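4.2 Does a plain desk help people concentrate?

Claims that white, uncluttered work surfaces improve attention are widely repeated and thinly supported. The Tusix survey, the source most often cited, asked 624 office workers how focused they felt and never measured any work. Feeling focused and getting through a task are different things, and we doubt the first tells us much about the second.

Figure 3. White tabletops (a, b). 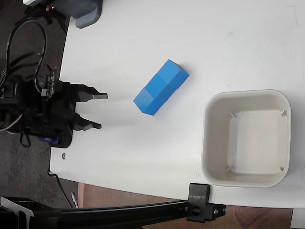
4.3 The Irnota trial

Irnota did at least set a task. Its 244 participants proofread for 90 minutes at either a white desk or a dark one. The white group found slightly more errors, but they also sat nearer the windows, and the report makes no attempt to separate desk colour from daylight.

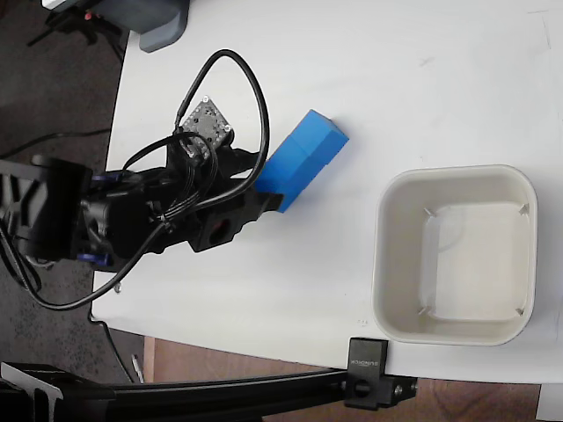 A repeat at Bekeck, with the blinds closed, found no difference worth the name. McGrath sells desks and still quotes the first result in its brochure. Of the 4 studies we could obtain in full, only Bekeck's fixed the lighting, and it ran for a single Sunday. We would not buy furniture on this evidence.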